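August, late, gone 11 at night

Back from the workshop, hands smell of machine oil, writing this before I forget which change did what.

Got in just after 6. Somebody had the big bench so I set up at the end one. Left arm wouldn't home. Same fault as before, the elbow connector, wiggled it and it came up. Must solder that properly. Have written that in here before, I think more than once.

New finger pads on. The Iredano ones, softer than the first lot, which were useless on anything thinner than a tea towel. Yellow strip stays, screws all tightened, one was nearly out!! No idea how long it's been like that. Thread lock next time, buy some.

Then cloth. Started with the white stuff as it's the hardest to get the depth reading on, everything comes out the same and the folds vanish. Turned the lamp down a bit. Better – not good, better. Grip force at 300 on the slider, whatever 300 means, the Drisley board has never used a unit I recognise. Forum says grams. Doesn't feel like grams.
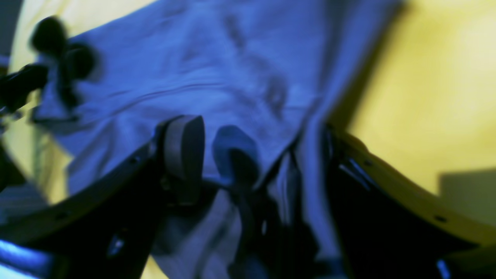
Trouble is deciding where to pinch. Flat cloth is easy enough, find a corner, go to the corner. Bunched up there's no corner to find, so it goes for whatever ridge is tallest and hopes. I want it to take a fold, lift, look again, then let the second arm come in for the hanging bit. Wrote that out on the back of the Sandhu invoice and pinned it over the bench. Must take a photo of it, things get thrown out there.

Ran the lift routine 4 times. First two slipped. Third held but the wrist turned the wrong way, my fault, sign error, same one as in spring. Fourth held all the way up and I stood there grinning like an idiot at a bit of washing.

Wrist camera picture is blurry whenever the arm moves. Shorter exposure makes it too dark, lamp up again washes out the folds. Round and round. Maybe a pause before each look, half a second, wouldn't kill anyone.

Draltska servos still not shipped. Up to 2 weeks now, they say. They said that last time as well. Wont chase till after the weekend.

To do: solder elbow. Thread lock. Pause before look. Fix the sign thing in BOTH files this time. Bring a darker shirt and see if the depth behaves.

Forgot to eat. Toast, then bed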